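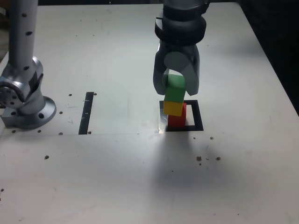

My project started with one question: why did the Skekville council seat flip in the April election after the same man had held it for 13 years? Imre Illés lost to Nayara Tavares by 327 votes out of 3040 cast, and I really thought I'd find one big scandal behind it. I didn't! What I found was a bunch of small stuff stacked up, and the easiest way I can picture it is with blocks. Say every precinct is a green block like the one held by the gray gripper, and a candidate has to pick them up one at a time. Illés figured he already had most of his in hand, so he hardly campaigned on the east side.

I talked to 29 voters for this report, mostly outside the library and at the Gellden bus stop (my aunt drove me to the second one, thanks again). I asked each person the same four questions and wrote the answers in a notebook, which is why some of my quotes are short — people talk fast. The thing that came up most was the Alcantara Street bridge. It was closed all winter, and folks on the far side had to drive through Bisosden just to buy groceries. A lot of them blamed Illés, even though the bridge belongs to the county.

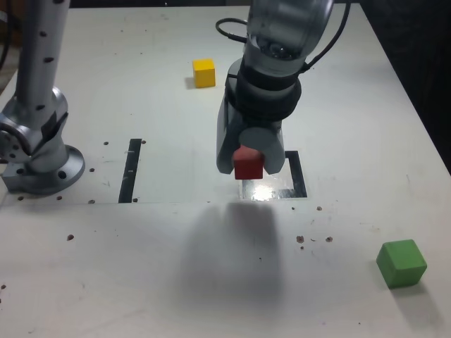
Tavares talked about the bridge at every single event. She didn't promise to fix it, and I checked this twice in my notes. She said she would go to the county meetings and report back, and for plenty of people that was enough. One woman told me she had never met Illés but had met Tavares three times, once in a parking lot.

I also got to interview Illés for a few minutes, which I was super nervous about. He was nice! He said he expected a close race and maybe a narrow win, and that he had read the east side wrong. He wouldn't say if he's running again.

My sample has problems. Bus stop people care about roads more than most, and I only caught two voters under 25. If I did this over I'd go door to door in the west precincts too, and I'd ask for the turnout numbers earlier — the clerk's office took five weeks to send mine.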